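Review: Telleck Two-Finger Gripper Kit, seen at the Pagano open day

Jun 7, 2020

Telleck sells its two-finger gripper as a kit: the gripper body, a pair of fingers, a wrist bracket with a small camera already fitted, a cable set, and the control software on a USB stick. The kit does not include an arm. Pagano, the distributor for our region, held an open day in April for people who were thinking of buying one, and I spent most of it at the demonstration bench. What follows is based on that visit plus a loan unit I had for two weeks afterward. I paid for neither.

Setup

The bracket fits the common round wrist flange with four bolts. The Pagano engineer mounted it without removing the arm's cable dress, and I was later able to do the same at my own bench. The bolts are short and the heads sit close to the camera housing, so a ball-end hex key is needed for the two on the camera side. The kit does not supply one. The power connector is keyed. The data connector is not, and it can be pushed in the wrong way round if you are working by feel. Nothing was damaged when I did this, but the gripper did not report an error either. It simply failed to appear in the software.

Calibration takes six steps on screen. Step 4 asks for a full open and full close with nothing between the fingers, and the progress bar stops for long enough at that point that two visitors at the open day asked if it had crashed. It had not. A line of text on the screen would fix this.

Fingers and pads

The standard fingers are wedge-shaped and taper toward the tip, with a crosshatched pad on the inner face of each. The taper is useful on small parts, where a square finger would knock over whatever stands next to the target. The cost is pad area. On anything tall and smooth, the contact patch is small, and I had to raise the grip force above the default to stop a glass bottle from turning in the fingers at my bench. Replacement pads are sold in sets. They are glued, and Telleck recommends leaving them overnight before use.

Zemholm makes a competing set of fingers with screwed-on pads for the same bolt pattern. They are heavier, and the tips are blunt. For parts that wear pads out quickly I would buy those. For mixed work I would stay with the Telleck fingers.

The demonstration

The bench program was a plain pick-and-place routine on loose items. The visitor picks a target in the camera view, the arm moves to a point above it, the fingers open, and the arm comes in. There is no fixture and no marked position for the target. Pagano ran this with whatever people wanted to try, on an ordinary pale tabletop under the room lights. I thought this was a fair test. A plain light surface is kind to the vision software, but shadows are not, and the room had plenty of them.

I logged 200 attempts across the day, with the engineer's permission. Of these, 164 ended with the object held and lifted. Most of the misses were on round items, where one finger touched first and the object rolled before the second finger arrived. The software has a "center on contact" option meant for this case. It was off for the morning session and on for the afternoon, and the afternoon was better, though I did not keep the two sets apart and cannot give a figure for each.

Small blocks are the easier case. They have flat parallel sides, and the open position leaves plenty of clearance on both sides, so a small error in the approach is taken up as the fingers close.

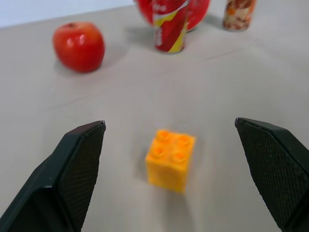 Rajeshwari Shetty wrote in after the first version of this review to say that her lab's kit behaves differently on approach: with the newer firmware the arm slows down much earlier, and the "center on contact" option is on by default. She also found that the approach speed resets after every power cycle unless the profile is saved under a new name. I checked this on the loan unit and got the same result -- the factory profile accepts changes and then drops them without a warning.

Camera

The wrist camera is adequate. Its focus is fixed, and things close to the fingertips come out softer than things farther back on the table. The software copes with this well enough for picking, but it is a poor choice if you also want to read labels or inspect edges at close range. Tastgate sells a drop-in camera with adjustable focus. It needs its own cable run down the arm, and I have not tested it.

Noise and heat

The gripper makes a short whine on closing and is otherwise quiet. The body was warm to the hand after an hour of steady cycling. I saw no change in grip force over that time.

Documentation

The printed guide covers mounting and calibration and stops there. Force settings, the contact option and the profile behavior are in a PDF on the USB stick, in a folder named "misc". Read it before the first power-up.

Verdict

Recommended for teaching labs and light bench work with mixed small parts. Budget for a spare set of pads and the ball-end key. Buyers handling mainly bottles or other smooth, tall items should ask Pagano for a trial with their own parts first -- the loan period is two weeks, and the return shipping is paid by the borrower.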